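Kilard Clock Bench

Home > Benches and stands > Kilard

$700, legs included
Made to order, ships in 14 days

I started building these because my own back gave out. I'd been fixing mantel clocks on an old kitchen table for years, hunched over like a prawn, and my physio told me to either raise the table or take up swimming. I hate swimming. So I made a taller bench, then Marietjie Mthembu from the clock club wanted one, then her brother-in-law, and now I have a page on the internet and a shed full of legs.

The Kilard is a standing-height bench for people who take clocks apart at home. It's high enough that the movement sits just below your chin when you're on a stool, which feels odd for the first evening and then you'll never go back. There's a lip along the front edge so that when a tapered pin makes a run for it (and it will) it stops at the lip and doesn't end up in the carpet.

The top bolts on, so if you already have a frame you like, ask me for the top by itself. I've got a real soft spot for perforated metal in a workroom. You can put a bracket where you need it, hate it there, and move it after lunch.
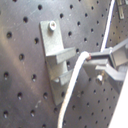

Grey bracket mounted flat on perforated metal.

What you get in the box: the top, the legs, a bag of bolts, the hex key, and a felt mat cut to size. The mat is green. I did a run in burgundy and it looked like a funeral parlour, so green it is. Spare mats are available and I'd get one, oil gets on everything.

Weight is 18 kg without the legs. One fit person can carry it up a flight of stairs, but the box is an awkward shape and I'd rather you rang a neighbour.

Which size? There's only the one for now. Sherif Bensaid has been at me to do a longer version for grandfather clock people, and I have drawn it up, but the freight on the long box is a shocker. If enough of you email me I'll do it. 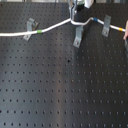
Going back to legs for a minute, as it's the thing I get asked most. They adjust at the foot, by hand, and they have rubber caps. If your floor is as crooked as mine, set the back ones first, then bring the front ones down to meet the floor. Put a pendulum clock on top and listen. An even tick means you're done! An uneven one means keep fiddling, or your clock's out of beat, in which case you'll want my other page about that.

Lighting isn't included. I use the Mistance clamp lamp, the one with the long arm, and it grips the back edge of the top nicely. Whatever you buy, get one you can swing right down low, as you'll want light coming in from the side when you're looking for wear in a pivot hole. Overhead light makes everything look fine and then you put it back together and it stops at ten past four in the morning.
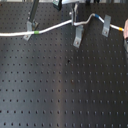

Cleaning is easy enough. Warm water, a drop of dish soap, dry it straight away with an old tea towel. Please don't use the ammonia clock cleaner on the mat. Ayantu Zeleke did, and sent me a picture, and it was a very sad mat. Keep the cleaner in its own lidded tub on a tray and open a window, your eyes will thank you.

If you're only just getting into clocks, you don't need this bench yet. Buy a cheap movement, a decent set of screwdrivers and a letdown key, and learn to let a mainspring down safely before anything else. I mean it about the mainspring. They bite. Come back when your kitchen table's driving everyone mad.
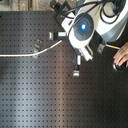 Page last updated: March

Postage and pickup

Local pickup is free, any time after 2 pm. Give the horn a toot, the doorbell's been dead for ages. Otherwise it goes by road in two cartons and they don't always turn up together, so don't panic if you get legs and no top.

Goes well with: Salem movement stand, Clustberg oil cups (set), spare felt mat, front lip end caps

Returns are fine if it's still flat-packed. If it's been assembled, ring me first and we'll sort something out.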